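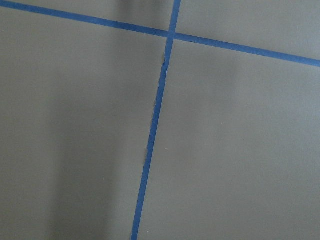
Two strips of blue painter's tape crossing on a gray surface.

Marking a worktable into cells with painter's tape

A taped grid gives every item on a shared table a fixed place. The method below suits any flat, sealed top.

1. Wipe the surface with a damp cloth and let it dry for 10 minutes.
2. Mark both ends of each line in pencil. Measure from one long edge only, so that errors do not add up.
3. Anchor the tape at one mark, pull it level with the other and lower it in one pass. Do not stretch it.
4. Lay all the lines in one direction first, then the crossing lines.
5. Press every crossing flat with a plastic card. Rough or lifted spots along an edge should be cut out and replaced.

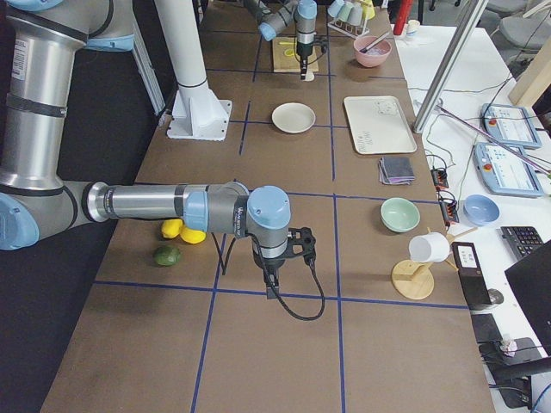 Cell size follows the largest item you intend to keep on the table. Measure its footprint and add 5 cm each way. Check flat pieces first — a round plate or a rectangular tray with raised edges needs more room than its height suggests, while two lemons and a lime can share a corner. Tall items such as a cup rack go at the far end, where nobody has to reach over them.

Crossings at exactly 90 degrees look better but are not required. What matters is that neighboring lines stay parallel. Check by measuring the gap at both ends.
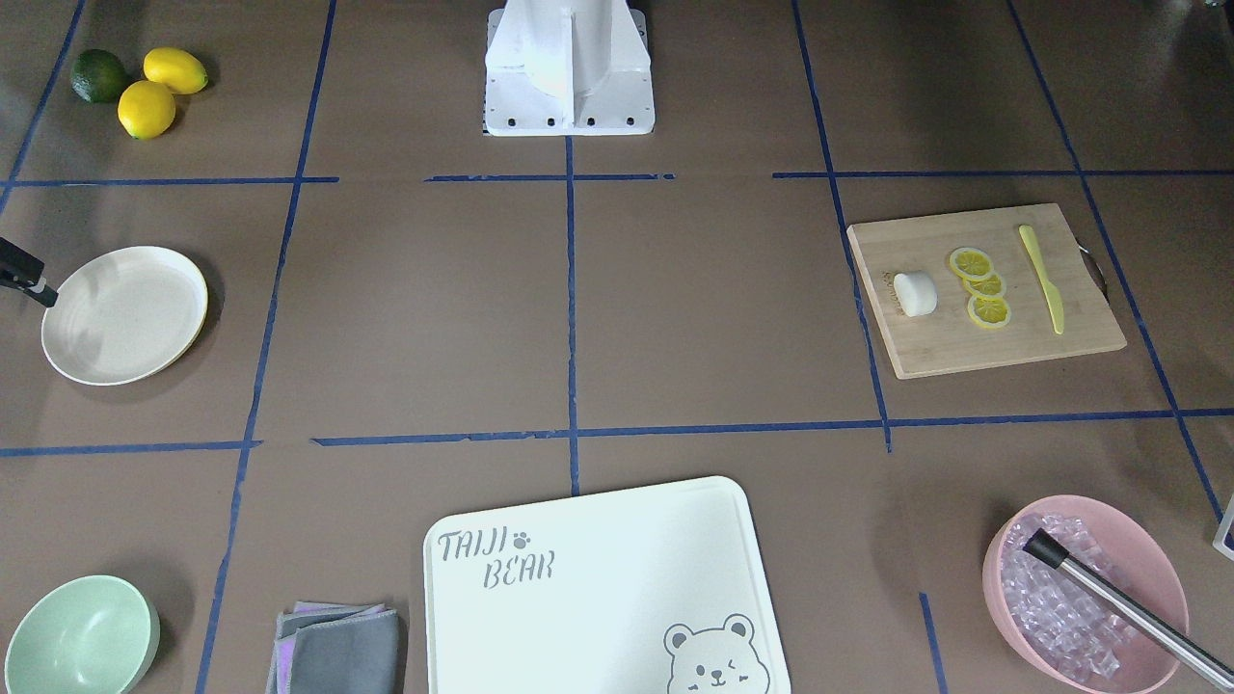 Assign the cells once the tape is down. Write the layout on paper, number the rows from the front, and keep the sheet near the table. Return each item to its cell after use. Replace worn strips one at a time, laying the new strip before you remove its neighbor — otherwise the reference is lost.

Peel old tape back slowly at a low angle.

Geert Verbruggen, Sun 19 April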